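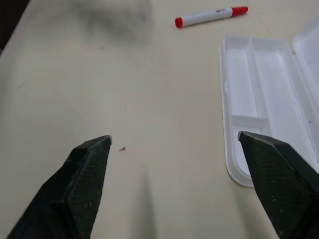 Figure 3. Beige tabletop with a smooth, matte surface. Faint scuffs and small specks are visible.

9 min read
31 shares · 2 comments

4. Table finish and seat choice

4.1 Background

Earlier work on seating in public reading rooms has mostly dealt with distance: how far a reader sits from the door, from a window, or from the nearest stranger. The table itself gets less attention. In the interviews for the first part of this study, readers at all three branches brought up the tables without being asked. The usual complaint was glare. Several people at Brophy said they moved during the afternoon when light from the west windows reached their page, and two said they had stopped using the long gloss tables for anything other than a laptop.

We therefore added table finish to the list of features recorded for each seat. Finish was coded as gloss, satin or matte, and color as light, medium or dark. A light matte top of the general type shown in Figure 3 was coded "light, matte." Small marks and scuffs did not change the code. Tops with deep scratches or lifted edges were given a separate damage code and are treated in Section 5.

4.2 Seats and observations

The three branches in the Testunari district differ in age and layout. Gestach is a single large room with a balcony. Brophy has two rooms joined by a wide passage, and most of its furniture was bought in one order when the second room opened. Pukthorpe is the smallest and has the most mixed furniture, including tables passed on from a closed school.

Seats were observed on the hour from opening until closing, beginning in February. At each pass the observer walked a fixed route and marked each seat as empty, occupied, or held by belongings. New arrivals were recorded separately during the ten minutes after each pass. An arrival was counted when a person sat down and stayed until the end of the ten minutes. Groups of two or more were left out of the choice analysis, as their options depend on finding empty seats together.

This gave 1412 arrivals. In 883 of them the reader had both a matte and a gloss or satin seat open in the same room, and only these are used below. The rest came mainly from busy hours at Gestach, when the only open seats were often on the balcony, where every table is gloss.

4.3 Light readings

Illuminance was measured at the center of each seat position with a handheld meter laid flat on the table. Seats reading below 300 lux were marked as dim. Readings were taken once in the morning and once in the afternoon, with blinds left as the staff had set them. We did not measure reflected light at eye height, and this limits what can be said about glare. Two tables may give the same reading on the meter and feel quite different to a person looking down at a page.

4.4 Results

Readers sitting down with paper materials chose matte seats more often than the share of open matte seats would predict. The effect was strongest in the afternoon at Brophy, which agrees with the interviews. It was weak in the morning at all branches. Readers with laptops showed no clear preference for any finish, and their choices were better explained by distance to a power outlet.

Color had little effect once finish was taken into account. Dark matte tops and light matte tops were chosen at similar rates, except at Pukthorpe, where the dark tables stand next to the children's area and were avoided during after-school hours. We read this as an effect of noise.

Dim seats were avoided by paper readers under every finish. A matte top did not make up for low light. At Gestach, three matte tables under the balcony were among the least used in the building – regular visitors seemed to know this corner and walked past it even when most of the room was full.

4.5 Limits of the comparison

Finish was not assigned at random. Matte tables at Brophy are also the newer ones, and their chairs are padded. We repeated the analysis using only seats with the older wooden chairs; the afternoon preference remained but was smaller. The same person may also appear more than once in the arrivals, as no names or card numbers were collected. Regular visitors with a favorite seat would therefore carry more weight than occasional ones. The diary records described in Section 6 allow a partial check on this point.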